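Chapter 6
Learning from Demonstration: A Visit to the Travville Laboratory

6.1 Why this chapter starts with a visit

Earlier chapters treated a robot's motion as something an engineer writes down: a list of positions, speeds and waiting times. This chapter deals with motion that is recorded from people. The method is easy to define and hard to picture, so we begin with an open day held in November at the Travville laboratory of the Gavska project. Visitors came in groups from the technical college at Clullville, and each group spent 30 minutes at each station.

The station of interest to us was called small-parts sorting. An operator works at a table with a hand-held gripper in each hand. The grippers have jaws like those of the robot that will later do the job, and the operator may touch the parts only with the jaws. The job is to move small screws between the work surface and a divided box. One complete attempt, from the starting position to the release of the last part, is called an episode.

At the time of the visit the project held 1375 episodes of this task and had set itself a target of 2000. Episodes with a dropped part were kept and labeled as such. Section 6.4 explains how labeled failures are used in training.
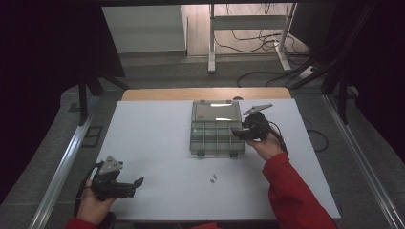
Galli, the firm that builds the grippers, asks that new operators be told to slow down. A person's fingers correct small errors without any thought, its notes say, and the jaws do not - so an operator working at normal hand speed produces motion that no arm can follow.

The point came up in every group. Several students tried the task and found that lining up the jaws with a screw took most of their time. Carrying it was quick. The same pattern appears in the recorded data, where the approach phase is longer and varies more from one operator to the next.

Two terms should be fixed before going on. The demonstration is the motion of the person. The policy is the rule, computed from many demonstrations, that selects the robot's next motion. A policy trained on 64 episodes was shown at the next station, and its results are discussed in Section 6.3.

6.2 What is recorded

An episode is stored as a set of signals that share one clock. The most important are the position and angle of each gripper and the opening of its jaws. We take these in turn, starting with position.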